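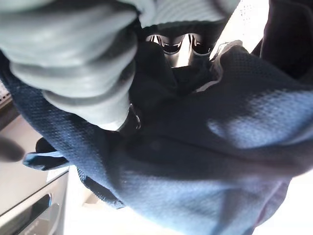 Navy knit, Foner lot, folds at the black inner section. Two small metal loops at the top.

January, laundry room, Skostville. Started 9:15.

Goal for the morning was to get the Foner lot sorted and through a first wash so we have a baseline before the Merrick samples arrive. The lot is 41 pieces, mixed knits, mostly dark. Paper list came in the box and two lines on it are crossed out with no initials. I left them crossed out and wrote the numbers in the back of this book.

The navy one with the waffle texture is the piece I want everybody to look at before it goes in. The grid in the knit is fine enough that lint sits down in it, and a roller only takes off what is on top. Brush it along the folds first, then open the folds and brush again. I can't tell yet if the black part is a lining or a separate thing tucked in there. Entered it as "black inner, check" until someone turns it out on the table. If it is separate it gets its own number.

The loops are the other problem. Last month something metal caught the edge of a knit cuff and pulled a thread about the length of my thumb. We never found out what did it. From now on anything with loops, rings or hooks goes in a mesh bag, closed end knotted. Small bags are in the second drawer. The large ones have a torn zipper and should be thrown out, I keep forgetting.

Sorting order used today, keep it for the rest of the lot:
Darks with metal, bagged
Darks without metal
Whites and wiping cloths
Anything that says hand wash, on the shelf, do not touch

Settings for the darks: cold, 900 rpm spin, powder at half the scoop line. The washer display adds minutes partway through the cycle, so write down the start and stop from the wall clock and ignore what it promised. Load weight no more than 2,000 g dry for these tests. It looks like a very small load in the drum and people want to add to it. Please don't. The numbers from December are useless for exactly that reason, every load was a different size.

Scale was reading 7 g with nothing on it. Zeroed it twice, then moved it off the end of the bench where the top bows a little. Fine after that.

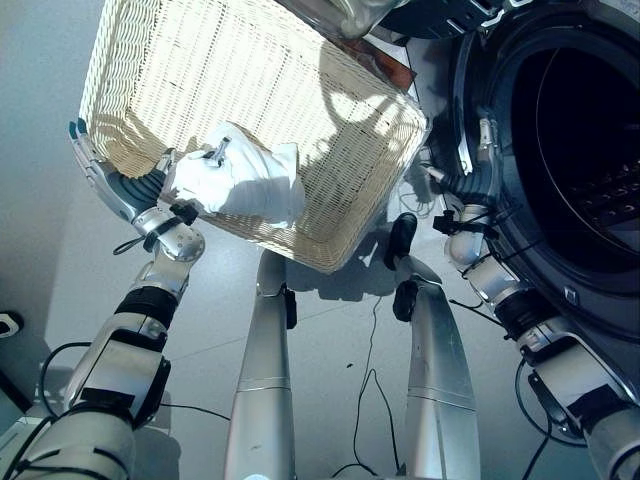

Stray hardware is the thing I most want to get control of before the full runs. Clips, pins and safety pins travel with the laundry and end up in the gasket or under the drum, and then we spend an afternoon with a flashlight. The wicker basket makes it worse, small things go down between the folds of whatever is in there and the light through the weave pattern hides them. There was a gray metal clip lying on the white cloth in the basket, easy to see on top like that and easy to miss once the cloth gets picked up in a bundle. So the rule is clips off and into the jar first, then cloth out, shake it over the table, then look in the basket again with nothing in it. The cloth belongs with the whites and does not ride along with a dark load, even a short one.

Also run a finger around the rubber gasket before loading. Pull the fold back all the way at the bottom. I got a bit of thread and a paper tag out of it at 9:40, tag unreadable, taped to the facing page.

Basket notes. Tip it toward the washer to unload, don't drag it across the lip. Wicker ends will snag a knit as fast as any metal will. If the basket is going to be used for the waffle piece, line it with a pillowcase first. Better option would be the smooth plastic tub from the Zondasix order, but it still has dye cards in it and I don't have anywhere to put them.

To do:
Turn out the navy piece, settle the black inner question, fix the entry
Toss the large mesh bags, order more
Label for the clip jar (the old one washed off)
Ask Foner about the two crossed-out lines
Pillowcase for basket
Move dye cards

Photos of the knit again after the first wash, same fold if possible, same side of the room. The morning light on that side shows the grid well and the overhead light flattens it.

Stopped 11:50. Scale off, drawer closed, washer door left open to air.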